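4.2 Paper on the table

I came to table coverings by accident. My project at Unine was meant to be about how people share a worktop, who puts what where and who ends up shoving whose things aside, and I'd given no thought at all to what was underneath. Then I read back through my notes from the first month and found I'd written more about the covering than about anybody's elbows! So this section is about brown paper, and I'm a bit fond of it, I should say so now.

We tried three coverings at the Dravby workroom: a wipe-clean cloth, the bare top, and plain matte brown paper off a big roll. The cloth was the one everyone asked for and then grumbled about (it threw the ceiling lights straight back at you). The bare top was fine until somebody spilled glue. Paper was cheap and quick to change, and people scribbled on it, which I hadn't planned for and ended up loving. Figure 4 shows the long table with its paper on.

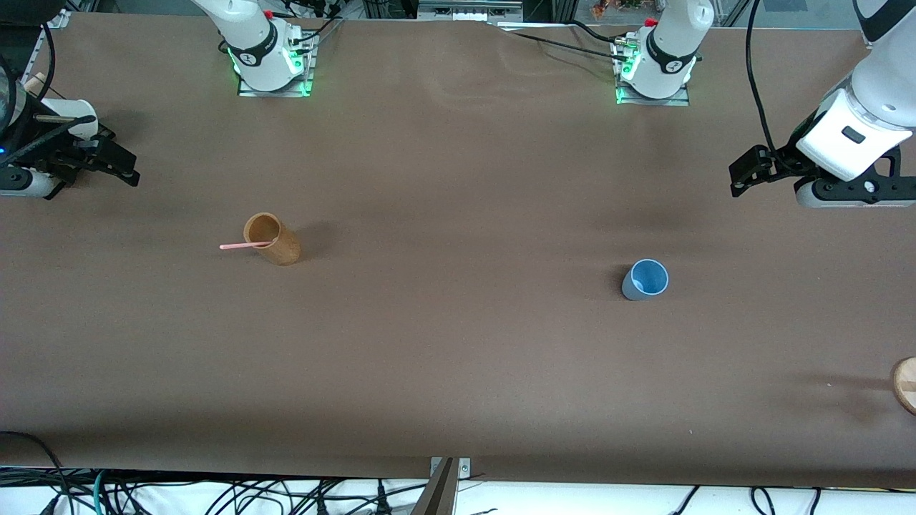 Figure 4. The long table under matte brown paper, with faint creases near the top centre. Photo: Ostap Hrynyshyn, Jun 7, 2022.

Look at those creases for a moment. They're faint, and I'd have called the sheet flat if you'd asked me in passing, but wrinkles like these came up again and again in the interviews. Of the 403 comments we coded, 287 mentioned the surface in one way or another, and a good few of those were from people who smoothed the paper with the side of a hand before they'd put a single thing down. Jamshid Amini, who coded the second half, wanted to file this under "tidying". I wanted it under "settling in". We argued over it for most of July and in the end gave it a code of its own, which is why Table 6 has that odd extra row.

The other thing is shadow. On matte paper a shadow goes soft, like the darker band across the middle of the table in Figure 4, and people told us they didn't mind working through one. On the cloth they shifted their chairs to get away from the glare. Fallahi reports much the same for drawing desks, though with a paler paper than ours, and I'd be wary of leaning on the match too hard. I come back to colour in section 4.3, where we swap the brown for white.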